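Roboterhand lernt, Griffe selbst nachzubessern

Losa, 23. Mai 2021

Eine Arbeitsgruppe in Losa hat ein Verfahren vorgestellt, mit dem mehrfingrige Roboterhände ihren Griff während der Bewegung korrigieren. Das System mit dem Namen Drasivden wertet dafür die Ströme in den Fingergelenken aus und kommt ohne zusätzliche Drucksensoren an den Fingerkuppen aus. In den Versuchen der Gruppe sank der Anteil der fallen gelassenen Gegenstände deutlich.

Grundlage des Verfahrens sind 2.852 aufgezeichnete Greifvorgänge, bei denen ein Mensch den Roboterarm fernsteuerte. Aus diesen Aufnahmen lernte ein neuronales Netz, welche Stromverläufe in den Gelenken einem sicheren Halt vorausgehen und welche auf ein Abrutschen hindeuten. Erkennt das Netz ein solches Muster, verändert die Steuerung die Stellung einzelner Finger, noch bevor der Arm seine Bahn beendet hat. Anhalten muss er dazu nicht.

»Bisher haben wir den Griff einmal geplant und dann gehofft, dass er hält«, sagt Projektleiter Ville Suominen. »Wenn ein runder Gegenstand beim Anheben ein paar Millimeter wandert, war der Versuch meistens verloren.« Gerade Kugeln und kugelähnliche Formen hätten sich in früheren Arbeiten als schwierig erwiesen, weil die Finger nur an wenigen Stellen aufliegen und kleine Fehler in der Lageschätzung stark ins Gewicht fallen.

Die Gruppe verglich die neue Steuerung mit ihrer älteren, die den Griff nach dem Schließen der Finger nicht mehr verändert. Beide Varianten absolvierten dieselbe Aufgabe: einen Gegenstand vom Tisch aufnehmen, über einen Behälter führen und dort ablegen. Insgesamt wurden 1.274 Durchgänge ausgewertet, verteilt auf 29 verschiedene Gegenstände. Keiner davon war in den Trainingsdaten enthalten. Die Reihenfolge wurde ausgelost, damit sich Erwärmung und Verschleiß der Antriebe nicht einseitig auf eine der beiden Varianten auswirken.

Am größten fiel der Unterschied bei glatten, runden Gegenständen aus. Bei kantigen Teilen wie Schachteln lagen beide Steuerungen nahezu gleichauf. »Eine Schachtel greift man einfach an zwei parallelen Flächen, da gibt es wenig zu korrigieren«, sagt Yi-chun Wu, die das Netz trainiert und die Auswertung geleitet hat. Bei sehr leichten Gegenständen brachte die Methode ebenfalls keinen Vorteil. Die Ströme ändern sich dort so wenig, dass sie im Rauschen der Motoren untergehen.

Die ersten Versuche im Januar waren zunächst enttäuschend verlaufen. Das Netz reagierte damals auch auf Stromspitzen, die allein vom Beschleunigen des Arms herrührten, und die Finger griffen ständig nach. Wu ergänzte daraufhin die geplante Armbewegung als zweite Eingangsgröße. Seitdem kann das Netz die Last durch die eigene Bewegung von einem Abrutschen trennen. Kurze Fehlalarme kommen weiterhin vor — vor allem, wenn der Arm abrupt die Richtung wechselt.

Für die Ablage verwendet die Gruppe offene Körbe. Als gelungen zählt ein Durchgang nur, wenn der Gegenstand im Korb liegen bleibt. Springt er über den Rand oder kippt der Korb, wird der Versuch als Fehlschlag gewertet, auch wenn der Griff selbst gehalten hat.

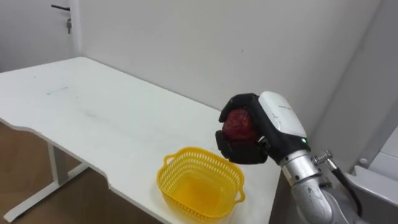
Ablageversuch mit einem runden Gegenstand: Die Roboterhand hält ihn über der Tischkante, der gelbe Korb ist noch leer.

Die Rechenzeit ist nach Angaben der Gruppe kein Hindernis. Das Netz läuft auf dem Steuerrechner des Arms mit, eine eigene Grafikkarte wird im Betrieb nicht benötigt. Nur für das Training griff die Gruppe auf einen größeren Rechner zurück.

Finanziert wird die Arbeit von der Firma Turunen, die Sortieranlagen für den Lebensmittelhandel baut. Pirjo Tikkanen, bei Turunen für Vorentwicklung zuständig, sieht mögliche Anwendungen beim Verpacken von Obst und Gemüse, warnt aber vor schnellen Erwartungen. »Im Labor steht ein Tisch an der Wand und es kommt ein Stück nach dem anderen. In einer Packhalle liegen die Früchte übereinander, und jede hat eine andere Reife.« Wie stark die Hand bei der Korrektur zudrückt, sei bislang nicht systematisch gemessen worden. Für druckempfindliche Ware wäre das Voraussetzung.

Diese Messungen stehen als Nächstes an. Jouko Rantala, der in der Gruppe die Mechanik betreut, bereitet dafür eine Versuchsreihe mit 4.000 weiteren Durchgängen vor. Sie soll zum Teil beim Partnerinstitut in Ellitz laufen, wo ein baugleicher Arm mit einer anderen Hand arbeitet. So will die Gruppe prüfen, ob sich das gelernte Netz übertragen lässt oder für jede Hand neu trainiert werden muss.

Die Aufzeichnungen der ferngesteuerten Greifvorgänge sollen anderen Gruppen auf Anfrage zur Verfügung gestellt werden. Der Programmcode wird derzeit noch aufbereitet.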